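Urkulgate 双臂台进度，接着上一串写。上一串停在六月，那时候还在跟减速器较劲，没看过的不用补，没什么好看的。

2024-07-19

先把态度摆前面：我到今天也不觉得这台东西能把装袋这件事做得比人好。我还在做，是因为我想知道它到底卡在哪一步。群里有人每次看到我发进度就来一句“家用机器人元年”，麻烦别在我这儿开元年。

背景交代一下，新来的朋友不用再私信问。Urkulgate 是我们这边一个共享工坊，按月交钱，谁都能占桌子。机器人是拼的：前臂是 Ondon 的，手是 Gerell 的，跑在上面的控制程序叫 Rai，开源，文档写得像是给已经会用的人看的。支架、走线、台面高度、相机位置，这些都是我们自己折腾。

任务选得很土：台面上放一块塑料袋料，旁边放几个瓶子，让两只手把袋料撑开，把瓶子放进去。超市收银台边上每天都在发生的事。

为什么选这个？我看厌了叠方块。方块是硬的，不会变形，不会打滑，掉了还是方块。拿方块演示抓取，跟在空停车场里演示泊车差不多。

塑料袋就不一样了，你碰它一下它就换个形状，再碰一下又换一个。我写规则写到第二天就放弃了，改成遥操作录动作，再拿去训。到这里为止跟所有人的路子一样，没有任何新鲜的。

先说支架。

手和前臂之间那块转接板，Ondon 的法兰孔位跟 Gerell 的底座孔位对不上，差的那点距离刚好够让你觉得锉一锉就行。千万别锉。我锉过。锉完以后装上去看着是正的，一加负载手腕就往拇指那侧歪，录出来的数据全带着这个歪。

后来老老实实重新画了一块平的金属板，找外面切的，连运费 1561 块。我知道有人要说太贵了，自己打印一个多好。打印的我也有，在抽屉里，裂了。

打印件裂的位置很有意思，每次都在螺丝孔往外那一圈。加厚以后不裂了，开始蠕变，早上调好的零点到下午就不是零点了。要是只拍一段视频，你根本看不出来。要是让它干一下午的活，你就会发现它伸手的位置越来越偏，然后你会去怀疑相机、怀疑标定、怀疑模型，最后才怀疑那块塑料。

我就是按这个顺序怀疑下来的，前后搭进去好些个晚上。

有人问 Gerell 的手到底值不值。我的看法：手指本身没毛病，关节顺，回程间隙比我想的小。毛病在指尖。指尖那个材料抓硬东西可以，抓薄膜就打滑，因为它的摩擦系数是按抓杯子、抓盒子那一类东西调的。宣传页上手指捏着一张纸，拍得很漂亮。纸跟塑料膜是两回事。

我试过给指尖套东西。医用手套剪下来的指头，滑。自行车内胎，不滑了，但太厚，拇指和食指合不拢。硅胶指套，头两天好用，后来沾了灰就不行，得擦，擦完又好用，再过一会儿又不行。一台要人在旁边给它擦手指的机器人，你告诉我它省了谁的事。

现在先不套，裸手指练。理由很简单，变量太多，我得先把一个钉死。

再说 Rai。

Rai 的好处是它把左右手的时间戳对得很齐，这点我服。以前用别的东西录双手，回放的时候左手永远慢半拍，像两个不熟的人抬沙发。Rai 没这个问题。

Rai 的坏处是它默认你什么都对。相机松了，它不报。线被夹住了、关节到不了位，它把目标值照记，实际值跟着记，中间差了多少它一声不吭。你得自己写脚本去翻。我写了，翻出来一看，前面录的那批里有相当一部分，手腕根本没走到指令给的位置，而我一直拿它当正样本在喂。

所以前面那个“效果不错”的版本，撤回。我在上一串里发过一句“第二版看着还行”，请当我没说。现在用的是第 3 版数据，从头录的。

从头录是什么感觉呢，就是你在厨房里把一锅汤倒了，因为想起来第一步盐放错了。可是那锅汤你已经请人喝过了，人家还夸了。

关于成功率。

很多人一上来就问成功率多少。我现在基本不答。你先告诉我什么算成功：瓶子进了袋口就算，还是袋子提起来不掉才算？袋口撑开的时候人有没有帮着扯一下？每次开始之前瓶子是谁摆的，摆得有多齐？

最后这条最要紧。我看过的演示里，东西都摆得特别规矩，一个挨一个，朝向一样，间距也差不多。我们现在也是这么摆的，我承认，因为不这么摆连第一步都过不去。但你不能摆得这么规矩，然后出去跟别人说它会收拾桌子。它会收拾的是一张已经有人收拾过的桌子。

我的计划是先齐着摆，把动作录稳，再一点一点弄乱。先转一点角度，再换朝向，再让瓶子压着袋料的边。至于能走到哪一步，我没有信心，也不打算装有信心。

瓶子的事单独说一下，因为选瓶子居然也吵了一架。

工坊里有人主张用方盒子，说好抓。我说好抓我还练它干什么。有人主张用玻璃罐，说重量实在。我说掉一个你来扫。最后用塑料瓶，带标签的，圆的，会滚。圆的会滚这一点很烦，手指从上面下去，只要偏一点点，瓶子就往旁边跑，再下一次还偏，它再跑，一路跑到桌子边上。

正确的做法是人会做而说不出来的那种：手指先挨着，不急着合，等感觉到它不动了再收。遥操作的时候你隔着一层，感觉不到它动不动，只能看。看得出来的时候已经晚了。所以录出来的动作里有大量“等一下”，停顿很碎。模型把这些停顿学得特别好，抓没学会，停学会了。

我盯着它在瓶子上方停住，那个神态非常像在思考。围观的人都说“它在想”。它没在想，它在复现我的犹豫。

这话我在工坊里说过，没人爱听。

台面。

绿的那张台面是换过的，之前那张白的反光，塑料膜放上去相机分不出边。换成绿的以后黄色的东西很跳，分割一下子干净了。你看，这又是一个“进步”，来自换了一张桌子颜色。要是写进报告里，可以写成“感知鲁棒性显著提升”。

我现在见到“鲁棒”两个字就想问桌子是什么颜色的。

这条评论里有朋友说“工业上本来就是改环境，丢人吗”。一点都不丢人。流水线上就该这么干，打光、上色、做工装，这是本事。我不满的是改了环境又假装没改。你说“在绿台面上、黄瓶子、齐着摆，能做到这样”，我给你鼓掌。你说“通用装袋能力”，那我们就得聊聊。

线。

要是有人问我这个项目最花时间的是什么，我会说是线。手上那根黑线，走松了勾东西，走紧了手腕转不到头，扎带扎在哪儿都不对。试过走在前臂里面，一热就软，过一阵子外皮磨亮了。试过走外面加蛇皮管，管子顶着支架，又歪。现在是走外面，留一点余量，靠人每次开机前看一眼。

“靠人看一眼”，请把这句话记下来。整台东西里这样的地方多得很，只是不上宣传页。

Ondon 的前臂我没什么可骂的，就是太亮。银色，很亮，一打灯满屏都是它的反光。我提过能不能出哑光的，客服回我说可以自行贴膜。我给一条机械臂贴过膜，起泡，撕了。

费用。有人在前面追问，那就说。手腕那一套，转接板 1561，另外线、接头、螺丝、两次返工的料，合到一起是 1695，这笔不含前面那块。手和臂的钱我不说，说了我家里有人会看到。

另外一笔不好算的钱是时间。录一段完整的动作，从摆好到收手，顺的话用不了多久；但一个晚上下来，真正能留的不多。昨天我给自己计时，从开机到第一段合格的数据，59 分钟。中间全是：标定、重启、再标定、相机掉线、把瓶子摆回去、发现上次的人把座椅调高了。

对，座椅。操作的人坐高坐低，手抬起来的角度就不一样，录出来的起始姿势也跟着变。我后来在椅子上贴了胶带做记号。过了一天胶带没了，有人嫌丑给撕了。共享工坊就是这样，你的实验条件是别人眼里的垃圾。

说到共享，顺便抱怨一下桌子。我们占的那块地方旁边就是别人放包、放纸箱、放充电线的地方，通道也在那儿，录的时候总有人的腿从旁边过。我起初很在意，老喊别动别动。后来想通了，真要放到谁家里去用，腿也是会过的。数据里有腿就有腿吧。

倒是光线我还在意。傍晚那一段光变得快，同一个袋子，前后颜色差很多。Rai 的自动曝光会追着调，追过头又追回来，画面一明一暗，塑料膜上的高光满处跑。现在把曝光锁死了，代价是晚上得补灯。

袋料也说说，最难的就是它。

新袋子和用过的袋子完全是两种东西。新的挺，能立起来一点边，手指好找。揉过几次以后它就塌在桌上，两层贴在一起，人用手都要搓一下才能分开。人是怎么搓的？拇指和食指相对滑，压力很轻，还会不自觉舔一下手指。Gerell 的手没有舔这个选项。

我现在的办法是把袋料先剪开摊平，让它至少有一个角是翘着的，给手指留个入口。这又是在替它收拾桌子，我知道，前面骂过的事我自己全在做。所以我才说怀疑，这个怀疑有一半是冲着我自己的。

有人建议上吸盘，说吸盘对付膜最省事。对，吸盘能吸起来。吸起来以后袋口还是没开，你还得再来一个吸盘从对面吸。那我就不需要手了，做一台专机，两天搞定，比这台快得多，也便宜得多。

这也是我想问所有做通用手的人的话：你要装袋，专机已经赢了几十年。你要说通用，那就让我看它装完袋子以后去干一件完全没录过的事。看不到，我就继续当它是一台很贵、很慢、还不太会装袋的专机。

当然我也看到过让我愣一下的时候。有一回左手抬着等在那儿，右手下去把一个瓶子往里推了一下，推得很轻，瓶子没滚。那一下不在我的脚本里，我回去翻数据，也没找到跟它很像的一段。可能是插值碰巧，可能是我翻漏了。工坊里的人都在欢呼，我在旁边说再来一次。再来，瓶子滚了。

再来一次，这四个字我说得有点招人烦了。

但是没有再来一次，什么都不算。你去看任何一段演示，先找剪辑点，再找倍速，然后找人。人多半坐在旁边，手放在桌上，随时能伸过去。我们这儿也是一样，旁边坐着人，我不打算把他们拍出去。以后我发的东西，有人就有人。

有朋友问能不能直播一整晚。可以考虑，不过你会看到的主要是我在拧螺丝和骂 Rai 的日志格式。日志格式问题我已经提上去了，回复是“欢迎提交补丁”。行，我提交，补丁写了一半，卡在它自己的单位上：角度有的地方是弧度有的地方是度，注释里写的跟代码里的不一样。

我猜不少人的“模型不收敛”，都死在这种地方。

下面几件事是接下来要做的，写出来省得我耍赖。

指尖换一种薄一点的皮子，先只换拇指，别的不动，看打滑的情况有没有变化。

把“指令到没到位”的检查写进录制流程里，不到位当场扔，不留到晚上再翻。

瓶子开始转角度。先转最靠外的那个，其他保持原样。

换一个没录过的人来操作，看看起始姿势能差多少。我怀疑差得很多，也怀疑模型学的其实就是我这个人的坏习惯。

做完再发。要是都失败了也发，我最烦那种开头热热闹闹、后面没下文的帖子。

顺便回一下私信里问的“入门该买什么”。什么都别买。先去离你近的工坊蹭一台，蹭到你能说出来它哪里不行为止。说不出来就说明你还在看演示的阶段，这个阶段花钱最容易花错。真要买，先买一把好的内六角。

还有一个问题是“你这么不看好，干嘛不停”。因为还没搞清楚它是手指不行、眼睛不行，还是我录得不行。三样混在一起的时候，谁都可以怪别人，卖手的说是模型的问题，写模型的说是数据的问题，录数据的说是手的问题。我想把它们拆开。拆开以后要是发现就是我录得不行，我认，那还省钱。

今天先到这儿，台子没收，瓶子也没收。最后放一张台面，机器人头上那个视角。

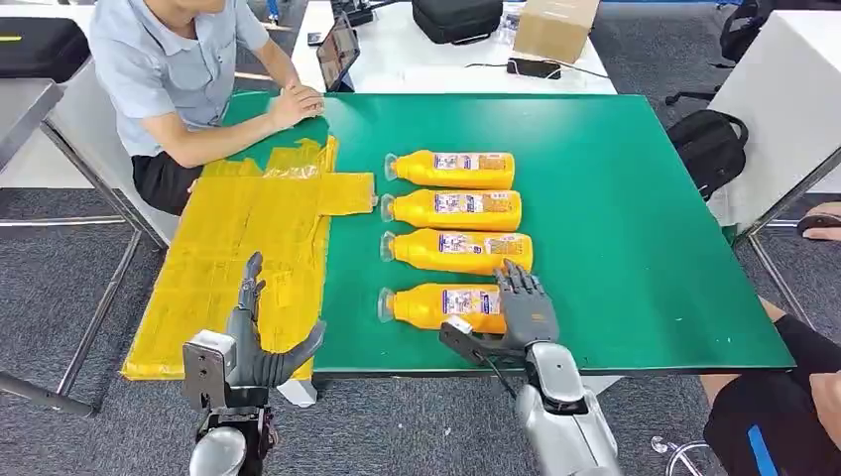 Urkulgate 双臂台，绿台面，黄瓶子齐着摆，左边是摊开的袋料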